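How a Hand-Held Gripper Teaches a Robot to Fold Clothes

Picking up a shirt is easy for you. For a robot it is one of the hardest jobs in the house.

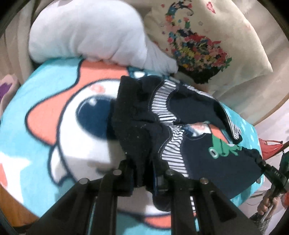 Rima Karaki asked why a robot can't just be told what to do, the way you tell a washing machine to start. It's a good question, and the answer has to do with cloth.

A washing machine does the same thing every time. It fills, turns, drains and spins. Cloth never does the same thing twice. Drop a pair of pajamas on a bed ten times and it will land in ten different shapes. A sleeve may be under the front, or a leg may be twisted. You could not write down a rule for every shape.

So instead of writing rules, people show the robot what to do, over and over. One way to do this is with a kit called the Foltik, made by a company called Dekska.

What is in the kit?

The Foltik has two grippers. A gripper is a tool that does the job of a hand. Each one has two fingers, called jaws, that open and close. A person holds a gripper by its handle. When the person squeezes, the jaws come together and pinch whatever is between them.

The jaws are joined to the rest of the tool by bars called linkages. The bars turn on small round pins called pivots. Your elbow is a kind of pivot too. It lets your arm bend in one place.

A camera on the gripper records what the jaws do. The kit also comes with a charger, a carrying case and a printed guide.

Why use two?

Try folding a big T-shirt with one hand behind your back. You can do it, but the cloth slides around. With two hands, one can hold the cloth still and the other can pull it flat. Robots that fold clothes often have two arms, so the person teaching them works with two grippers.

How does the robot learn?

First, a person does the job with the grippers. This is called a demonstration. Folding one piece of clothing may take 40 seconds or it may take much longer.

Next, the recordings go into a computer. A program looks at them and searches for patterns. It might find that when a sleeve is folded under, the jaws usually go to the end of the sleeve first.

Then a robot with the same kind of jaws tries the job. It will make mistakes. People record more demonstrations and the robot tries again. One set made with the Foltik has 1,982 demonstrations in it, all of them with clothes.

Is it hard to use?

It takes practice. Your fingers can feel how thick cloth is, but the jaws can't, so you have to watch closely. Jihad Moussa and Leen Azar tested the kit for this page. Jihad needed 20 tries before he could turn a sock right side out. Leen liked small clothes best, as they don't take as long to spread out. Both said their hands got tired, and they wished the handles were lighter.

The Foltik is made for grown-ups who work with robots. Children can try it with an adult. Keep fingers away from the jaws and the linkages, where they could get pinched.

Words to know

Gripper: a tool that holds things the way a hand does.

Jaw: one of the parts of a gripper that closes on an object.

Pivot: a point where a part turns.

Demonstration: showing how a job is done.

Try it yourself

Find two pairs of kitchen tongs and an old T-shirt. Lay the shirt on a table and fold it using only the tongs. Then crumple it up and start over. Did you pick it up in the same place the second time?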